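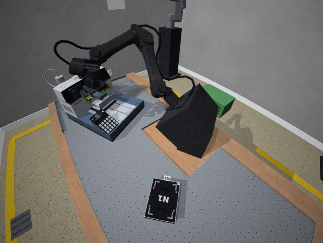 One reader wrote in to tell me that grey is finished, that every house on her street has gone grey and she'd sooner live in a bus shelter. Fair enough! I still get more questions about grey paint than anything else, so I've put the usual ones on one page, with the answers I give when people catch me in the queue at Korkard.

Why does my grey look blue?

Most likely a north-facing room. The light is cooler on that side of the house and it drags any grey towards blue, sometimes towards lilac if you're unlucky. Look for one with a bit of yellow or brown in it. On the little card it'll look like mud, and you'll think I've lost my marbles, but put it on the wall and it settles down into a soft, ordinary grey. My hall is painted in Garrido number 31, which looked like old porridge in the tin. I love it now.

How many tester pots should I buy?

2. I know, I know. I once had 9 on the go in the back bedroom and ended up so muddled that I left the whole lot up until May and then painted over it in white. Two is plenty, and if you hate them both you can go back for another two.

Where do I put the tester?

On a big sheet of lining paper, two coats, right up to the edges. Then you can move it about – beside the window, behind the door, down by the skirting board. Look at it at breakfast and look again at 9 in the evening with the lamps on. Please don't dab small squares straight on to the wall. They show through the top coat for ever (ask me about my landing).

Can I put grey and off-white on the same wall?

Yes, and it's lovely in a room with a low ceiling. I'd put the darker colour at the bottom and carry the paler one up and over on to the ceiling if you're feeling brave. The line doesn't have to be straight, either. 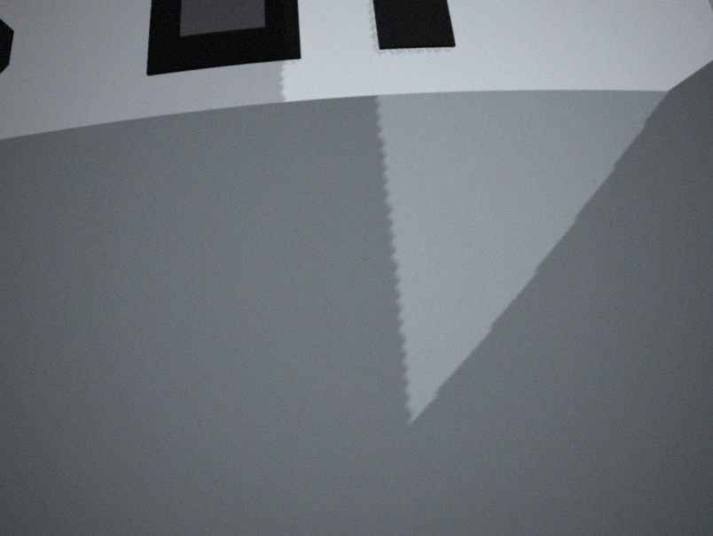
Plain grey with off-white above, meeting on a gentle curve.

How do I get a curved line without it going wobbly?

Draw it first in soft pencil, standing well back between strokes, and use your whole arm. Paint the pale colour over the lot, let it dry overnight, then mark the curve and cut in the grey below it. Flexible tape helps on tight bends. For a long slow curve I do it freehand with a 2 inch angled brush. I've had the same Mano one for years and it's been through the wash so many times the handle has gone fuzzy.

Will a matt finish mark?

It will, a bit. Kids, dogs, bicycles, all of it. In a hallway I'd go for something you can wipe, even if it has a slight sheen.

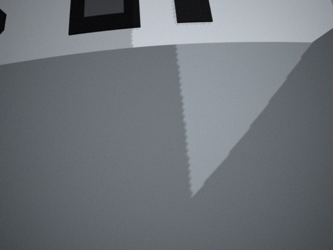 Sheen does show up every lump in the plaster though, so fill and sand first, and run your hand over the wall with your eyes shut. You'll feel things you'd never spot. A lamp held flat against the wall works too.

What about the woodwork?

Same grey as the wall, if you ask me! White skirting against mid-grey can look a bit like a school uniform. Some people adore it and I've had a few cross messages from Ketville on the subject, so do as you please.

Can I mix two leftover greys together?

If they're the same type of paint, yes. Stir until your arm aches, and make enough for the whole room in one go, as you won't match it again. I got 41 jam jars' worth out of one clear-out and did the shed, the fence and half of next door's gate.

How long does an opened tin keep?

Years, if the lid's on properly and it hasn't frozen. Tap the lid down with a rubber mallet, write the room on the side, and keep it out of the garage in winter. If it smells sour when you open it, take it to the tip.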